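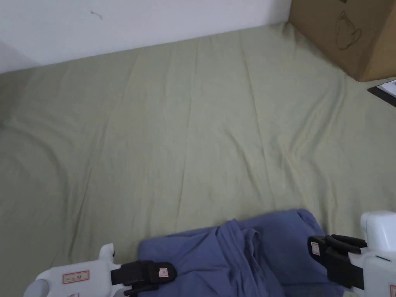
Words by M. Godinho
Fiction contributor, the Bonura Street Reader

The Blue One

So the first thing they took away from me was the folding table, and I'd like it on record that I loved that table. I folded on it for nine years at Vivlow. We're the place that gets back the clothes people buy online and don't want, and somebody has to shake them out, check them for lipstick and dog hair, and fold them so they look like they never left. That was me and five other women, and a radio that only got one station if you stood it on the windowsill.

Then in April the company signed up with Drurari, and the table went, and we got green sheets. Pale green, like hospital peppermints. One sheet to a station, laid out flat against the wall, with the sample garments on it. My station was the one by the kettle box. (The break room kettle died, a new one came, and the box with the drawing on it got parked on my sheet for one afternoon and then just lived there. I got fond of it.)

They gave us a target. A trained folder at Vivlow does 440 pieces a shift. The grippers, said the woman from Drurari, would do 593 once they'd been taught. She was nice, she brought pastries! But she said "once they've been taught" the way you'd say "once the paint dries," and I thought, taught by who? By us, of course. We got sixty cents more an hour for it and a laminated card with the steps on it.

I'll tell you about the grippers. White and round on the outside, sort of like bathroom fixtures, with these blunt black fingers, two to a side. Little stickers on them with red edges, and I never could read what they said even with my glasses. You'd think I would've hated them. My sister wanted me to hate them, she called every Sunday to check. But it's hard to hate something that's that bad at a sleeve.

And they were bad! They could do a towel in a week. Towels, pillowcases, anything with four corners and no opinions. Then came the blue one. It was a kind of purply blue, soft, and I swear it had been returned by every woman in the state. It wouldn't lie down. You'd smooth one side and the other side would hump up like a cat. The grippers would come in from left and right, very polite, and take hold, and pull, and what they put down was a blue lump. Then they'd do it over. Different lump.

I did it 945 times for them. I know because there was a counter, and when I passed 900 the girls sang at me. What I was supposed to be showing was the fold on the card, steps one through six. But I don't fold like the card. I pinch it under the arm and give it a little snap, and it falls open by itself, and I've done it that way since my mother's kitchen. So the Drurari woman watches me one morning and says, could you do that again, slower? And I couldn't! Slow, it doesn't snap. I did it slow and got a lump of my own.

She wrote that down. I was so pleased with myself I bought everybody lunch.

Anyway, by fall they had it. The snap, I mean. I came back from my break with my tea and there it was, left side, right side, pinch, and that little flick at the end, a bit early, the way I do it when my shoulder's sore. Nobody else in the room folds like that. I stood there with my tea and felt the way I felt when my daughter came down the stairs in my old coat.

Two of the women took the payout. One went to her son's in the south and one does alterations now out of her garage, and charges like a surgeon, good for her. The rest of us got new badges that say Quality, and mostly we look at stains. It's easier on the shoulder. It's also very quiet, and I've moved the radio twice.

My sister asked if they gave me anything for it, the snap. I said sixty cents an hour. She said no, for the snap. I told her I'd have to ask, and I did ask, and the Drurari woman looked it up on her tablet for a long time and said there wasn't a line for that.

She brought pastries again the next day. I took two, and then I went back and took a third one home.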